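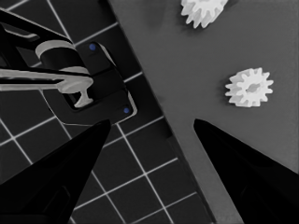
Simulated view between the gripper fingers, gear handling cell, Stokis open day

Kutside Members' Board > Events > Stokis open day, March

fcrenshaw
Posted 9:14 AM
The following notes are submitted for members who were unable to attend. The morning session was devoted to the gear handling demonstration, which Stokis presented first in simulation and then on the physical cell. In the simulated run, white spur gears rest on a plain gray surface next to a gridded mat, and the gripper approaches from the near side. According to the presenter, the program was run 2,000 times in simulation before any hardware was used. Written questions may be sent to me until the end of the month.
Fitzgerald Crenshaw

b_boateng
Posted 10:02 AM
Thank you for the report. I must register one reservation. The invitation promised a demonstration of the working cell, and our group was given 6 minutes with it. The remainder of the hour was spent in front of a screen. Members traveled a considerable distance for this.
Booker Boateng

mastano_desk
Posted 10:40 AM
I attended with the second group and do not share that view. The simulation was the more useful part for our shop. We could follow the approach between the two fingertips, which cannot be done from behind the guard rail.

b_boateng
Posted 11:25 AM
That point is accepted as regards the viewing angle. It does not answer the question of grip. A simulated gear has whatever friction it has been given. I asked for the failure count from the physical trials and was told it would follow by mail.

fcrenshaw
Posted 1:08 PM
The physical trials numbered 300 at the time of our visit. I have no failure count either and have written to Stokis to request it.

sunroom_tech
Posted 3:51 PM
Was the gear pitch stated at any point? The handout lists the finger dimensions only.

mastano_desk
Posted 4:17 PM
It was not stated to our group. The handout for the afternoon may differ. I will scan page two and attach it here tomorrow.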